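轮椅与出行辅具 > 家庭无障碍 > 坡道、门槛、台阶

主题:单元门口两级台阶,买折叠铝坡道还是找物业做固定的?

楼主 河边老屋
发表于 2026年8月14日

先说情况。父亲七十六岁,脑梗后左边力气差,扶着能站一会儿,走不了远路,现在出门用手动轮椅,由我或者我母亲推。人七十一公斤,轮椅十六公斤,带坐垫和后面挂的包,加起来九十公斤上下。

我们住一楼,本来以为一楼最省事,搬回来才发现要过三道坎:

一是阳台推拉门的下轨,凸起40毫米,两边都有。他每天要去阳台晒太阳。
二是入户门的门槛,十几毫米,轮椅稍微翘一下就过去了,这个不管它。
三是单元门口两级台阶,每级十四厘米,总高二十八厘米。台阶外面是一段水泥路,再往外是小区车道。

前两个月出门的办法是倒着拉上台阶,我一个人能行,我母亲不行。上星期她试了一回,拉到第一级卡住了,邻居帮忙才上来。所以现在我不在家的时候,他们俩就不出门。

看过的东西有两样。一样是Lirnwood的两折铝合金坡道,展开长2米,宽七十多厘米,报价1783元。另一样是Hernstead店里卖的橡胶门槛坡,给阳台那道轨用,一套两块,内外各一块,774元。

想问的是:
铝坡道2米够不够,还是要买更长的?
我母亲六十九岁,能不能自己搬、自己铺?
物业那边有没有可能给做个固定的?我问过一次,前台说“没有先例”,就没有下文了。

门口朝向补充一下:单元门往外开,门外有个小平台,深一米二,平台下面才是台阶。

――――――――

2楼 铁皮饼干

先算坡度。高二十八厘米,坡道长2米,差不多是1比7,八度。公共建筑的坡道一般按1比12做,照这个比例你要三米四。家用的临时坡道大家都放宽,有人推的话1比8还能接受,1比7对你父亲的体重来说偏陡。

你自己推没问题。你母亲推九十公斤上八度的坡,我觉得不行。

――――――――

3楼 阿岚在北坡

同意楼上前半段,后半段我有不同看法。我妈六十七,推我爸(六十三公斤)上一个跟你家差不多的坡,推了两年多。关键是坡短,两三步冲上去就完了。国标那个1比12考虑的是人自己摇轮椅,还要考虑长坡中间没地方歇。家里这种短坡,陡一点能用。

不过上坡前要有直的助跑,你那个水泥路到台阶是正对着还是要拐弯?

――――――――

4楼 铁皮饼干

回3楼:“冲上去”这个做法我不赞成。坡道前沿有个小台阶,一般六到十毫米,小前轮撞上去会顿一下,人往前栽。我岳父就是这么从轮椅上滑下来的,膝盖着地,养了一个多月。那天也是推快了。

坡陡就换长的,别拿速度去补。

――――――――

5楼 楼主 河边老屋

谢谢两位。水泥路是正对台阶的,直的一段有四米多,再往外就是车道。

看了一下Lirnwood有三米的,四折,重得多,页面上写的是双人搬运。价格也高出一大截。我母亲搬不动那个。

――――――――

6楼 拐杖修理铺

做过几年辅具售后,说点实际的。

两折的铝坡道合起来像个大箱子,2米那种一般是中间对折(左右对折),合起来长度还是2米,宽度减半。也有前后对折的,合起来一米,厚一倍。你看清楚是哪一种。左右对折的好搬但是长,楼道里转弯要竖起来;前后对折的短,但是展开的时候中间铰链那里手容易夹。

重量上,铝的2米宽板在十五到二十公斤之间,各家不一样。六十九岁的老人,每次出门搬出去、铺好、推人下去、再回头收起来,回来再来一遍,一天四次。买的时候都觉得能坚持,过一个月就堆在楼道里了。我上门看到的多数是这样。

所以我的建议是:要么有地方让它一直铺着,要么还是做固定的。

――――――――

7楼 阿岚在北坡

一直铺着就有邻居的问题。我们单元有个推婴儿车的,很欢迎。也有个老先生说绊脚,投诉到居委会。后来我们在台阶右半边铺,左半边留出来走人,坡道侧边贴了黄色反光条,就没人再说什么了。

楼主量一下台阶总宽。如果有一米六以上,可以这么分。

――――――――

8楼 楼主 河边老屋

刚才去量了,台阶宽一米八五。右边有根落水管,离墙十厘米,占一点位置。左边有扶手,是原来就有的钢管扶手,走路的人都扶那边。这么说坡道放右边正好。

――――――――

9楼 云朵面馆

我来说物业这块。我们小区改过,经过大概是这样的。

物业前台说“没有先例”是正常反应,前台没有权限。你要书面申请,写清楚楼栋、单元、使用人情况,附残疾证或者诊断证明复印件,再附一张你自己画的简图,标上高度、长度、宽度。交的时候让他们签收。

然后是征求同单元住户意见。我们那边是物业贴一张公示,七天,没人提书面反对就算过。你最好在贴公示之前自己去敲一遍门,先打招呼,尤其是二楼三楼的。

钱从哪里出各地不一样。有的街道有家庭无障碍改造的名额,要通过残联或者社区报。单元门口算公共部分,有的地方不给批,有的地方给。先打社区电话问,别先找施工队。

我们从申请到做完用了五个月,中间有一个月是等水泥工。

――――――――

10楼 铁皮饼干

固定坡道做多长?二十八厘米按1比12也要三米四,加上平台,会不会伸到车道上去?楼主说直路只有四米多。

――――――――

11楼 云朵面馆

我们那个是折返的,沿着墙走,所以没占直路。楼主家墙边有没有绿化带?有的话可以往绿化带里让,但是动绿化又是另外一道手续。

――――――――

12楼 楼主 河边老屋

墙边是冬青,宽一米多一点。往里让的话要挖掉一段冬青。我估计会有人有意见,二楼那家每年自己给冬青剪形。

三米四直着做,离车道还剩一米不到,轮椅下来没有缓冲,我也不放心。

――――――――

13楼 半山骑轮椅

我自己坐轮椅的,十二年,说点坐的人的感受。

一是下坡。大家都在讨论怎么上,其实下坡更吓人。八度的坡,正着下,人会觉得要掉出去,你父亲左边没力气,他撑不住扶手。一定要倒着下,推的人在下面,背朝外,一步一步退。倒着下的时候推的人要看脚后面,所以坡道两边必须有挡边,轮子偏了能碰到。

二是安全带。很多老人嫌麻烦不系,上坡道之前系一下,过完再解。

三是平台一米二太浅了。单元门往外开,门扇一开就占掉大半个平台,轮椅停在哪里?上来以后你是一只手拉门一只手抓轮椅。后面就是坡。这个比坡度更要紧,你们都没提。

――――――――

14楼 楼主 河边老屋

13楼说的确实是个问题,我现在的做法是先把门用砖顶住,再下来拉轮椅。门上有闭门器,力气很大,顶不好就弹回来。

――――――――

15楼 拐杖修理铺

砖不要用了。让物业给闭门器换一个带定位的,开到九十度能停住,这种小改动物业多半会答应,维修师傅一会儿就能换好。或者至少把现在那个的关门速度调慢,侧面有两个调节螺丝,顺时针拧是慢。别拧过头,漏油就报废了。

消防上有的单元门要求常闭,有定位的不一定让装,你问一声。

――――――――

16楼 阿岚在北坡

回13楼,倒着下坡这个我支持。我妈一开始不肯倒着下,觉得退着走会摔,后来练了几次就习惯了。鞋要穿跟脚的,不能穿拖鞋。

――――――――

17楼 小满过后

跟一个阳台门槛的经验。

774元的那种橡胶坡我买过类似的(不是同一家),橡胶味道大,在阳台放了两个星期才散。40毫米高的,坡面长度你要看一下,有的只有二十几厘米,轮椅前轮上得去,后轮要使劲推一把。最好找长一点的,按1比8算也要三十二厘米,按1比12是四十八厘米。

另外推拉门的轨道,坡道顶上要跟轨道平齐或者低两三毫米,高出来了门就推不动。订的时候把轨道实际高度发给店家,有的能裁。

我后来嫌橡胶重,拖地的时候挪不动,底下还积灰。现在用的是木工师傅给做的两块实木的,刷了防滑漆,两块加起来三百出头。

――――――――

18楼 楼主 河边老屋

请问实木的底下怎么固定?我怕轮子一压往外滑。

――――――――

19楼 小满过后

底下贴了一整片防滑垫,就是地毯下面垫的那种网格的,裁成一样大。另外靠轨道那一边顶着轨道,轮子往上压的时候力是朝轨道去的,不会跑。下来的时候力往外,但是因为人压在上面,摩擦也够。用了一年多没滑过。

平时的清理说一下。防滑漆的面是毛的,轮子从阳台带进来的土会嵌在里面,干布擦不下来,用湿的擦一遍再晾干就行。轮椅轮子我也顺手擦,进屋前擦两把,地板上就没有黑印子。 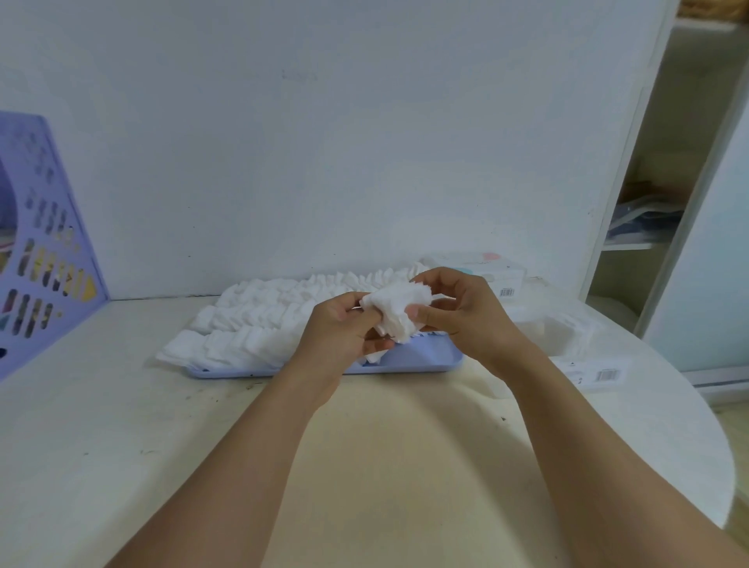
还有一点,木头的两侧我让师傅做了斜面,人走路从旁边过的时候不会踢到直角。我公公晚上起来去阳台收衣服,以前踢过一次,脚趾青了半个月。做的时候提一句就行,不加钱。

尺寸我报给你参考:轨道高三十八毫米,板长四十五厘米,宽八十厘米。你40毫米的话长度可以做到五十,阳台里面要留得出轮椅转身的地方,你先量阳台进深。

――――――――

20楼 楼主 河边老屋

阳台进深一米三五,扣掉五十厘米的坡,就剩八十五厘米平地,轮椅转不过来。不过他一般是正着进去坐着,倒着拉出来,不用掉头。这么说做四十厘米可能更合适。我再想想。

――――――――

21楼 铁皮饼干

换个思路,阳台地面整体垫高行不行?垫到跟轨道平,就没有坡的事了。我表姐家就是用防腐木地板铺的,下面是龙骨,可以拆。

――――――――

22楼 拐杖修理铺

垫高阳台要注意两件事。一个是栏杆高度,垫高四厘米栏杆就矮四厘米,老房子的栏杆本来就不高。一楼问题不大,楼上的要慎重。另一个是地漏,龙骨不要压住地漏,留一块能掀开的。

楼主一楼,可以考虑。但是洗衣机如果在阳台上,排水管要重新看。

――――――――

23楼 楼主 河边老屋

洗衣机在卫生间,阳台就一个地漏和一个晾衣架。垫高听起来不错,里面那一侧只需要一块坡了。室内那一侧空间大,可以做五十厘米的。

――――――――

24楼 门外汉老段

看了一圈,我说个不一样的。为什么不换爬楼机?就是那种有履带或者有轮子能一级一级爬的,两级台阶几秒钟的事,门口什么都不用铺,不用跟邻居、物业打交道。

――――――――

25楼 铁皮饼干

两级台阶用爬楼机没有必要,价格是坡道的好几倍,机器三十多公斤,操作的人要一直压着把手控制平衡。让六十九岁的人操作这个,比推坡道难。

――――――――

26楼 门外汉老段

履带式的不用控制平衡,机器自己撑住。我们这边有租的,按月,可以先租一个月试。我没说一定要买。

――――――――

27楼 半山骑轮椅

履带式的对台阶有要求,要至少搭住两三个台阶角才稳,只有两级的地方,上到顶翻平的那一下最不稳,平台又只有一米二,机器连人一米多长,加上门扇,转不开。我坐过,那一下心里很没底。

楼主家这个情况我不推荐。楼层高的可以考虑。

――――――――

28楼 门外汉老段

行,平台浅这个我没仔细看。那就当我没说。不过住二楼以上的朋友看到这个帖子可以参考一下租的办法。

――――――――

29楼 云朵面馆

楼主有没有找康复那边的人上门看过?有的康复医院有居家环境评估,收费不高,有的医保不报。比在网上买来不合适再退强,坡道这种大件退货运费很贵。

――――――――

30楼 楼主 河边老屋

出院的时候给过一张单子,上面有个作业治疗师的联系方式,Nouhaila Ait Ali,在Mirnasholm康复中心上班。当时忙着别的事没联系。我明天打电话问问。

――――――――

31楼 楼主 河边老屋

更新一下,人已经来看过了,待了一个多小时。把她说的记在这里,可能对别人也有用。

第一,坡道。她让我母亲推着轮椅(先是空的,后来换我坐上去,我比我父亲轻几公斤)上了一段她带来的坡板,搭出来跟我家坡度差不多。空的没问题,我坐上去之后我母亲推到一半停住了,我赶紧拿脚撑地。她的意见是这个坡度我母亲单独推不行,要么加长,要么加助力。

第二,加长不一定要一次到位。台阶外面的水泥路可以先垫一块,把总高度降下来。比如在最下面那级前面做一个低的缓坡平台,高七厘米,剩下二十一厘米再用2米的坡道,比例就接近1比10。这个我完全没想到过。

第三,平台和门。她也说门的问题比坡大,让我先解决闭门器,坡道的事排在后面。

第四,父亲自己。她说他能站,就应该练扶着扶手上这两级台阶,左边那根钢管扶手的高度合适,但是他左手没力气,上的时候扶手在左边,下的时候才在右边。建议右边墙上也装一根。装好以后轮椅可以空着拉上去,人自己走。不是每天都行,状态好的时候这么做,对他有好处。

――――――――

32楼 半山骑轮椅

第四条说到点子上了。能站的人不要全靠轮椅。

不过要提醒一下,走台阶的时候旁边必须有人,站在他下方、偏弱的那一侧。弱的是左边,那就站左下方。你母亲站那里拉不拉得住他,你心里要有数。

――――――――

33楼 楼主 河边老屋

她也是这么说的,还说先在有我在的时候练,我母亲一个人不要练。腰上系一条转移带,带把手的那种,抓着带子不要抓胳膊。

――――――――

34楼 铁皮饼干

垫平台那个办法好,但是水泥路上垫一块七厘米高的东西,是不是也算占公共地方?跟铺坡道是一样的手续吧。

――――――――

35楼 云朵面馆

活动的一般不管,砌死的才管。可以用拼接的塑料坡块,汽车上马路牙子用的那种,便宜,但是面是有纹的,轮椅小前轮走上去会抖。楼主父亲脖子腰有没有问题?有的话要铺一层橡胶垫。

另外坡块之间要用螺栓连起来,不连的话压几次就散开,前轮掉进缝里很危险。

――――――――

36楼 拐杖修理铺

35楼说的那种坡块我不推荐接在铝坡道下面。铝坡道的下沿要落在平整、不会动的面上,落在塑料块上,人一压,塑料块往外走,坡道就掉下来了。要接就接在水泥的上面。

真要用活动的,让焊工做个铁架平台,四个脚带橡胶,上面铺花纹板,重量够,不会跑。一米乘一米的,我以前找人做过,材料加人工没有想象中贵。

――――――――

37楼 云朵面馆

嗯,这个你比我懂。我说的那种我们只在路牙边用过,没接过坡道。

――――――――

38楼 阿岚在北坡

铁的下雨会锈,花纹板淋了雨也滑。楼主那里有没有雨棚?

――――――――

39楼 楼主 河边老屋

雨棚只盖到平台,台阶淋得到一半,水泥路全淋。

下雨天本来也不出门,除非去医院。去医院的时候我肯定在。

――――――――

40楼 小满过后

下雨以后坡道上的水怎么办?铝的有孔的会漏下去,整板的会积。买的时候看一下是不是镂空防滑的。冬天结霜也要注意,镂空的好一点。

――――――――

41楼 楼主 河边老屋

Lirnwood那款是有一排排凸点的,不镂空。客服说表面喷砂,下雨能用。我没见过实物,不好说。

――――――――

42楼 拐杖修理铺

喷砂面新的时候很好,用一两年,中间轮子走的两道会磨光。到时候贴防滑砂带就行,买宽五厘米的,横着贴,每隔十厘米一条。不要竖着贴,竖着贴水流不走。

――――――――

43楼 夜班不睡觉

插一句,有没有人用过轮椅后面加的助推器?就是夹在轮椅车架后面一个小电动轮,推的人按开关,它帮着推。我看到一个牌子叫Farouk,说能上十度坡。如果这个行,楼主2米坡道直接用就行了,平台也不用垫。

――――――――

44楼 半山骑轮椅

用过别的牌子的助推。平路和缓坡很舒服,陡的短坡不好用。原因是上坡那一瞬间轮椅角度变了,后面那个小轮有时候会悬空,突然没力,推的人没准备就往后退。坡道前沿那里最容易出现。

Farouk这个我没用过,不评价。如果能试,带上真人体重去试,不要试空车。

――――――――

45楼 夜班不睡觉

悬空这个客服没提过,我去问问。我自己家是小区里一段长坡,一百多米,不陡,应该不存在这个问题。

――――――――

46楼 铁皮饼干

助推器还有下坡的问题。有的有电磁刹,有的没有。没有的话下坡它不帮你,重量反倒多了几公斤。

――――――――

47楼 楼主 河边老屋

再更新。

闭门器换好了,物业师傅来换的,带定位,零件钱我出,人工没收。门开到九十度能停住,轻轻一带就回来。光这一项,我母亲就说轻松了一半。

右边墙上的扶手也装了,物业同意的,条件是拆的时候我们负责把墙面补好,签了个字。落水管那里让开一点,扶手离墙五厘米。

阳台按21楼说的垫高了,防腐木,地漏上面留了一块活动的。里侧找木工做了一块坡,五十厘米长,没买Hernstead那套橡胶的。父亲自己能用右脚慢慢蹬着进去,不用人推。

单元门口的坡道还没定。铁架平台问了两家焊工,一家嫌活小不接,一家说下个月有空。

――――――――

48楼 小满过后

用右脚蹬着进去,这样挺好。那他脚踏板是不是要拆掉一边?

――――――――

49楼 楼主 河边老屋

右边的脚踏翻起来了,左边留着放脚。出门的时候两边都放下。坐垫也换薄了一点,原来太高,脚踩不实。

――――――――

50楼 门外汉老段

物业这次怎么这么好说话?之前不是说没有先例吗。

――――――――

51楼 楼主 河边老屋

这次没找前台,按9楼说的写了书面的,直接交给物业经理,带了诊断证明复印件和一张图。扶手和闭门器当场就答应了。固定坡道他说要报上去,让我等。冬青那边我去二楼敲了门,那家阿姨说挖一段可以,但是要她自己来移,移到旁边空地上。

――――――――

52楼 云朵面馆

那固定的有希望了。沿着墙做折返,冬青让出来一米多,宽度刚好够一条坡。转弯的平台要留一米五,你图上画了没有?

――――――――

53楼 楼主 河边老屋

没有画折返的,画的是直的。我重新画一张。

――――――――

54楼 铁皮饼干

那铝坡道就先别买了,1783元省下来。等批复的这段时间,你在家的时候还照老办法拉,或者让他扶着走。

――――――――

55楼 阿岚在北坡

我还是觉得应该买一块。批复要等多久谁也说不准,云朵他们等了五个月。五个月里楼主不在家,两个老人就关在屋里。坡道以后用不上了,二手也卖得掉,去亲戚家也能带着。

――――――――

56楼 铁皮饼干

买了他母亲也推不上去,治疗师都试过了。楼主不在家的时候还是出不了门,这钱花得没有用。

――――――――

57楼 阿岚在北坡

加上焊工那个平台就能推。31楼算过,接近1比10。

――――――――

58楼 拐杖修理铺

你们两个说的都对,差别在平台。平台能做,就买坡道;平台做不了,就不买。别先下单。

焊工那边尺寸给准:高七厘米,前面还要带一小段斜的,不然轮椅上七厘米也是一道坎。斜的那段按1比10要七十厘米长。加上平台一米,再加坡道的水平长度差不多2米,总共三米七。楼主直路四米多,下来以后离车道还是近,这个要想清楚。

――――――――

59楼 楼主 河边老屋

三米七,那跟直着做固定的差不多长了,离车道不到一米。这么看问题又绕回来了。

我去问一下物业,车道边能不能放两个隔离桩,至少车不会贴着过。

――――――――

60楼 半山骑轮椅

放桩的话间距不要小于九十厘米,不然轮椅自己也出不去。我们小区门口就放成了八十,我每次出去要收着手肘。

――――――――

61楼 楼主 河边老屋

记下了,量好再跟他们说。父亲昨天扶着新扶手走上来一次,我在左下方,母亲在上面把着门。走完坐下歇了十分钟。坡道有消息再来更新。

――――――――

62楼 夜班不睡觉

顺便回一下,Farouk客服回复我了,说短坡建议“匀速通过”,悬空的问题没有正面回答。我约了下个月去店里试,试完另开一帖。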